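4. Avaliação do kit de preensão manual Itari em tarefas domésticas de bancada

4.1 Objeto e condições da avaliação

O kit Itari, comercializado pela Caltino, destina-se à recolha de demonstrações de manipulação sem recurso a um braço robótico. O operador segura uma pinça com câmara integrada, executa a tarefa com as próprias mãos e obtém uma sequência de imagens acompanhada da trajetória da ferramenta e da abertura dos dedos. A presente secção examina o comportamento do kit em tarefas que envolvem materiais flexíveis, domínio em que a documentação do fornecedor é omissa e em que os trabalhos anteriores do grupo (secção 2) haviam identificado as maiores perdas de qualidade.

A unidade avaliada foi adquirida pelo preço de tabela de 2960 euros, sem desconto institucional e sem participação do fornecedor no desenho do protocolo. O contrato de assistência, proposto à parte por 900 euros anuais, não foi subscrito. Esta opção teve consequências práticas, discutidas em 4.4, na medida em que a substituição dos revestimentos dos dedos só está prevista para clientes abrangidos pelo contrato.

As sessões decorreram em agosto, no laboratório de manipulação da Mullarard, sob a coordenação de Celeste Marinho. A operação da pinça coube a Wissam Haddad e a Fatemeh Rahimi, ambos com experiência prévia em teleoperação, mas sem contacto anterior com o produto. Bijan Shojaei assegurou a calibração e o processamento das trajetórias. A anotação foi realizada por Mitra Zamani, que não assistiu às sessões e trabalhou exclusivamente sobre o material gravado.

4.2 Protocolo

Foram recolhidas 2000 demonstrações, distribuídas por tarefas de abertura, colocação, remoção e ajuste. O conjunto dedicado a recipientes com saco plástico recebeu atenção particular. O plástico translúcido deforma-se ao mínimo contacto, apresenta reflexos variáveis e oculta parcialmente o contorno do objeto que reveste, circunstâncias que dificultam tanto a preensão como a interpretação posterior das imagens. Os recipientes foram colocados sobre uma mesa de trabalho, de modo que a tampa e o botão ficassem ao alcance da ferramenta sem que o operador tivesse de se curvar.

Cada demonstração iniciava-se com os dedos abertos e terminava com o afastamento da pinça relativamente ao objeto. Não foi imposta uma trajetória de aproximação. Solicitou-se apenas aos operadores que evitassem movimentos bruscos do punho e que mantivessem o objeto principal dentro do campo da câmara durante a fase de aproximação. A Figura 7 ilustra a tarefa do saco do ponto de vista da ferramenta.
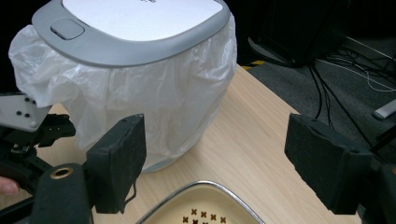

Figura 7. Caixote com saco plástico translúcido, visto da câmara da pinça, com os dois dedos revestidos a espuma afastados entre si.

A posição da câmara permite observar simultaneamente os dois dedos e a zona de contacto, característica que se revelou útil na anotação. Em contrapartida, objetos de maior altura ficam parcialmente fora do campo visual quando a ferramenta se encontra próxima. No caso representado na Figura 7, o botão embutido no rebordo cinzento da tampa permanece visível, ao passo que a parte posterior desta se perde acima do limite superior da imagem. Nas demonstrações em que o saco devia ser ajustado em toda a volta da abertura, tal limitação obrigou os operadores a deslocar a ferramenta lateralmente, com o consequente aumento da duração das sequências.

4.3 Resultados

A preensão do plástico foi, em termos gerais, satisfatória. A espuma dos dedos adapta-se às dobras do saco e dispensa uma força de fecho elevada, reduzindo o risco de rasgão. Os melhores resultados foram obtidos quando a preensão incidia sobre uma aba solta. Nas zonas em que o plástico se encontrava esticado contra o corpo do caixote, os dedos tendiam a deslizar, e a tarefa exigia com frequência uma segunda tentativa.

O acionamento de botões constitui o ponto menos favorável da avaliação. A largura das almofadas é excessiva para superfícies pequenas e ligeiramente recuadas, e a espuma absorve parte do curso antes de transmitir pressão. Os dois operadores passaram a utilizar a aresta de um único dedo, solução eficaz, mas que introduz nas trajetórias uma inclinação da ferramenta dificilmente reproduzível por um braço de série. Recomenda-se que as demonstrações deste tipo sejam assinaladas e tratadas em separado no treino de políticas.

Quanto à reconstrução das trajetórias, o software do kit comportou-se de forma estável sempre que o fundo apresentava textura suficiente. A mesa, o pavimento e os cabos existentes na sala forneceram pontos de referência adequados. As falhas concentraram-se nos momentos em que o saco ocupava a maior parte da imagem, uma vez que o movimento do plástico era interpretado pelo sistema como movimento da própria câmara. A versão do software distribuída com a unidade não oferece meio de excluir regiões da imagem do cálculo. O mesmo problema fora observado com o sistema Ajayi, utilizado pelo grupo em estudos anteriores, que permite todavia a aplicação manual de máscaras.

4.4 Desgaste e manutenção

O fornecedor indica uma vida útil de 2000 ciclos de fecho para o revestimento dos dedos. Nas condições do estudo, verificou-se desgaste dos bordos antes de atingido esse valor, sem perda apreciável de aderência na zona central. Os fiapos resultantes são visíveis nas imagens e alteram ligeiramente o contorno dos dedos, aspeto a considerar por quem pretenda utilizar métodos de segmentação baseados na silhueta da ferramenta. Na ausência do contrato de assistência, o revestimento foi substituído por espuma adquirida localmente e cortada à medida, operação que exigiu nova calibração da abertura.

4.5 Apreciação

O kit Itari é considerado adequado à recolha de demonstrações com materiais flexíveis em bancada, com reservas quanto ao acionamento de elementos de pequena dimensão e à robustez da reconstrução perante fundos móveis. A inclusão do revestimento sobresselente no preço base seria desejável. A comparação com o sistema Ajayi em tarefas realizadas ao nível do chão é apresentada na secção 5.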